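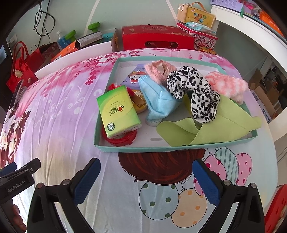
Tray, hair ties, tissues, face mask: the pickup practice on the bed.

Budget for a second pair of hand-held grippers?
posted by Skedside, June 2019

I'm putting together a home setup for recording pickup tasks and I've got 2,000 dollars for the whole thing. The pair I want eats over half of that – and I still need spare finger pads, storage and a decent computer. Do I buy two pairs now or start with one and save? I only work on small household stuff, nothing heavy.

Eren
One pair. Please! I bought everything at once and my second set sat in its box for 18 weeks. Put 400 aside for pads and cables first, then see what's left.
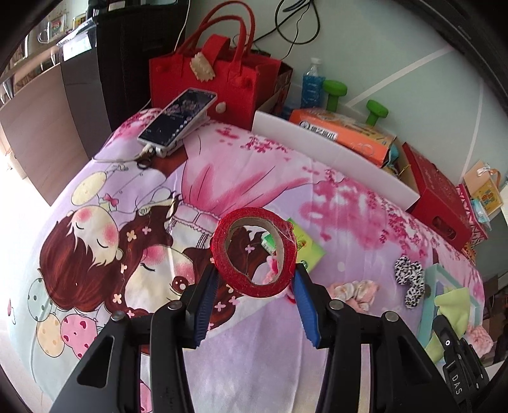
Also think about what you'll be grabbing, because round stiff things like tape ask for a different opening than a floppy cloth does. Check the maximum jaw width before you pay (I didn't, and had to send mine back). And get the shipping cost in writing.

Hiltedetti
depends on the warranty. mine ran out in October and repairs weren't cheap

Trestoment
I'd go with one pair too, but ask the seller if the price holds for a second order later. Mine said yes.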